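The Night Shift Gets a Say

How hotel housekeepers and laundry workers in Brarkton wrote their own rulebook, and got the buyers to sign it

At 5 in the morning the loading dock behind the Losetti laundry is already noisy. Carts come off the trucks stacked with sheets from hotels all over Brarkton, and the first crew is pulling on gloves and arguing happily over who gets the radio. By the time most guests have found the coffee maker, these workers have handled the bedding from several hundred rooms.

I came to Brarkton because of a document. It is 27 pages long, it has a coffee ring on the copy I was handed, and it may be the most exciting piece of labor writing I've read in years. The people who sort, wash, press and fold the city's hotel linen wrote it themselves, along with the housekeepers who put that linen on the beds. They call it the Godano Code, after the street where they first met to talk about it, in the back of a bakery that let them stay past closing.

Codes of conduct are nothing new in this business. Every big buyer has one, usually a handsome PDF with a forest on the cover. The trouble, as the workers tell it, was that the old codes came from far away. An auditor would arrive on a Thursday that everyone had known about for weeks. The fire doors would be unlocked, the floor mopped, the time sheets tidy. Workers were interviewed in a glass-walled office with the supervisor's desk in plain sight. Then the auditor flew home, and the doors were locked again.

The Godano Code starts from the other end. Its first section is a list of things that had gone wrong, in the words of the people they had gone wrong for: wages held back until a recruiting fee was paid off, passports kept "for safety" in a manager's drawer, a housekeeper charged for a uniform she had already returned. One woman had come to the city on a temporary visa and was told her debt would be cleared in 9 months. It grew instead, because she was also renting a bunk from the same agency that had brought her over.

Every rule that follows is tied to one of those stories, and you can feel it as you read. The rule on documents is a single sentence: your passport stays with you. The rule on fees is nearly as short. If a worker paid to get the job, the employer pays it back, and the hotel doesn't get to say it never knew.

That last part is where things get really interesting, so bear with me while I talk about contracts.

Hotels rarely employ laundry workers. They hire a laundry, which hires an agency, which may hire another agency, and somewhere down that chain a person is feeding pillowcases into a press at midnight with no idea whose name is on the building where they'll end up. Under the Code, a hotel that signs agrees to buy only from laundries in good standing. If a laundry loses that standing, the hotel has 60 days to see the problem fixed or take its sheets somewhere else. It's a market consequence, written down and enforceable, and it got people's attention fast!
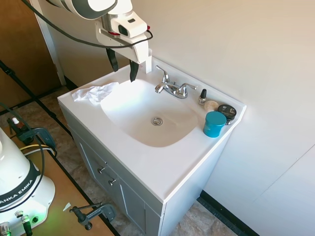 Spring Issue, page 60

The first laundry to sign was Losetti, a family business with a reputation for being decent but stubborn. The second was Salazar Linen, across the river, where the workers had walked out over heat two summers earlier and had kept talking to each other ever since. (Their group chat is still going. I was shown some of it, and the recipes alone deserve a column.)

What sold the owners was partly the hotels and partly the math. Turnover in the wash rooms had been brutal. Training a new presser takes weeks, and people kept leaving right after they learned the job. At Salazar, the manager on duty during my visit told me the crew on the big ironer had been the same since May, and she said it with the pride other people save for their kids' report cards.

The complaint line may be my favorite piece of the whole thing. It's answered day and night by former housekeepers and laundry hands, in 5 languages, and they know exactly what a "short cart" is and why it matters. Callers don't have to give a name. When a complaint comes in, an investigator goes to the site, and workers are interviewed wherever they like. Many pick the bakery.

I sat in on one of the training sessions, held on paid time in the Losetti break room. It was loud and funny and a little chaotic. Two women acted out a recruiter's sales pitch, complete with a fake accent and a promise of free housing, while the rest of the room shouted out each lie as they heard it. A young man who had started that week was laughing along with everyone else, and then he stopped and asked if the fee he had paid counted. The room got quiet. The trainer sat down next to him, took out a form and asked him what month he had arrived.

There are still gaps, and the workers are the first to list them. Several of the smaller motels haven't signed. The agencies keep changing their names. Housekeepers want a limit on rooms per shift, and the hotels have fought that harder than anything else in the Code. Talks on it have been postponed twice, and a new round is set to open before the summer season.

Travelers can help too, and it takes very little. Ask the front desk who does the laundry. Ask whether the hotel has signed. The workers say managers really do pass those questions up the line, especially when they come from people booking conferences or weddings.

On my last morning I went back to the dock. The radio argument had been settled in favor of someone's cumbia playlist, the carts were rolling, and taped beside the time clock was page 1 of the Code, with the phone number for the complaint line circled in red marker.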